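4.2 Hard cases and the surfaces they rest on

The second group of objects in our study are the hard-shell carrying cases. Of the 171 containers that we recorded in the equipment stores, 15 belong to this group. The number is small, but these cases took a large part of the shelf space, and the people who work in the stores spoke about them more often than about any other container. For this reason we treat them separately from the cardboard boxes (Section 4.1) and the soft bags (Section 4.3).

In the interviews the cases were almost never called by the name of what they contain. They were called by their look: "the black one", "the one with ribs", "the long one". We believe this has a practical origin. A hard case is closed most of the time, and when two cases have the same color and the same form, the lid gives little help. At the Hadau store, the staff had put paper labels on the short side of each case, which works well when the cases stand in a row on a shelf. When the same cases are laid flat on a table, the label is turned away from the person, and we observed several times that a case was opened only to see what is inside.

The lid therefore deserves more attention than it has received in earlier work on storage. Designers of such cases usually shape it for strength and for stacking, and the place left for a name is limited. In the case shown in Figure 6, raised ribs run diagonally over the lid, and the only flat area which offers itself for a name is a shallow recess near the center. The small silver-gray plate in this recess has no text that can be read from above. A person who looks for a certain case must then use other signs, such as a scratch, or the place where the case was left last time.

We also asked the participants to put away cases at the end of a work session. In the Jilier store the average time was 149 seconds per session, and in the Grewal store it was 202 seconds. The difference can not be explained by distance, as the two rooms have almost the same plan. In our opinion it comes from the tables. In Jilier the tables are kept free for arriving cases – a rule which is written nowhere, but all the staff follow it. In Grewal the tables are also used for repair work, and a case must often be moved twice before it finds its place.

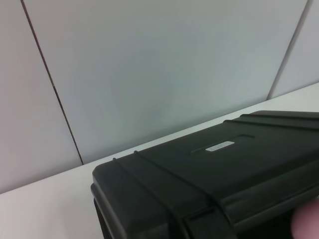 Figure 6. Black hard-shell case with ribbed lid and recessed nameplate, on a white tabletop.

The height of the table plays a smaller role than we expected. Participants complained about low tables when they had to lift a full case, but for opening and closing they preferred them, because the latches are then easier to press with both thumbs. Only at Elline, where the tables are higher than in the other stores, did participants turn the case before opening it, so that the latches came closer to the body. This turning was done also with empty cases, and we consider it a habit of the place.

A further point concerns the closing. Many participants closed one latch only when they knew that the case would be used again in the afternoon. On the shelf such a case looks the same as a properly closed one – the difference is found first when somebody lifts it. We return to this problem in Section 5, together with the zippers of the soft bags, where a similar behavior was found.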